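Unit 7: Two-Arm Cell on a Shared Bench
Course notes, Gristier workshop. R. Kopecký

Scope
The unit covers layout, grip settings and the hanging task. Wiring was handled in Unit 4 and is not repeated.

Layout
Mount the arms on opposite sides of the table, fingers facing inward. Cover the work area with brown paper, matte side up. Bare white tabletop reflects the ceiling lights and upsets the cloth detector. Replace the paper when it tears — creases are tolerable. Route gripper cables with enough slack for a full wrist turn.

Grip settings
Cloth needs low closing force and slow approach. Start at 24 percent force and raise it in small steps. Log each value in the Skastine sheet.

Hanging task
The left arm takes a towel by one corner and carries it to the small dowel stand. The right arm stays open and clear until called.

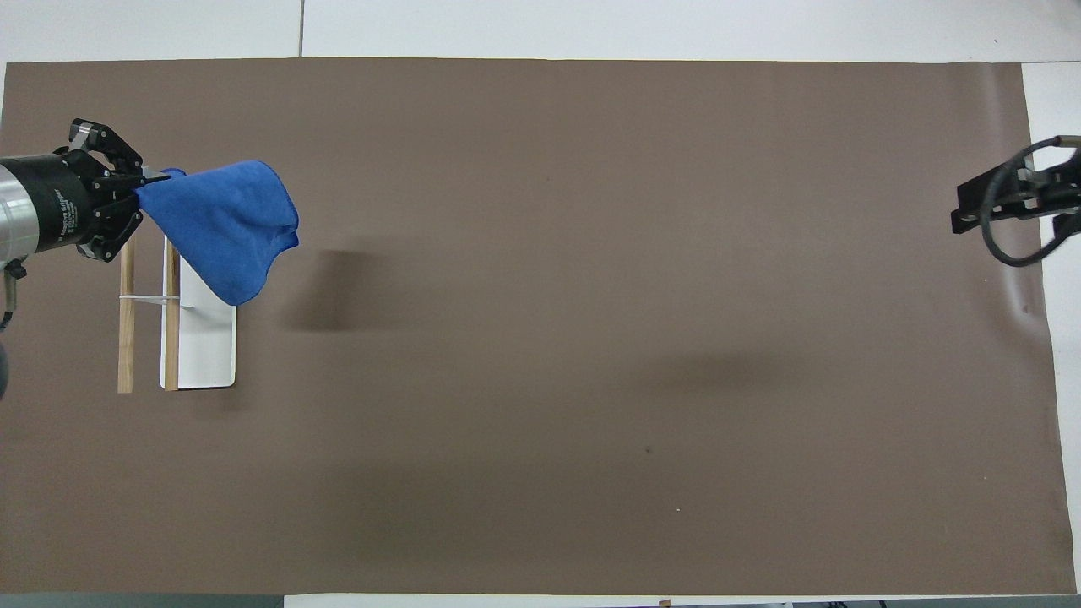 Approach height matters more than speed. If the free end of the cloth touches the stand early, it folds under and the release point shifts. Correct the height first, then rerun with the same force.

For next session
Read the Flornel notes on compliant grasping. Bring your log — four runs minimum, failed runs included.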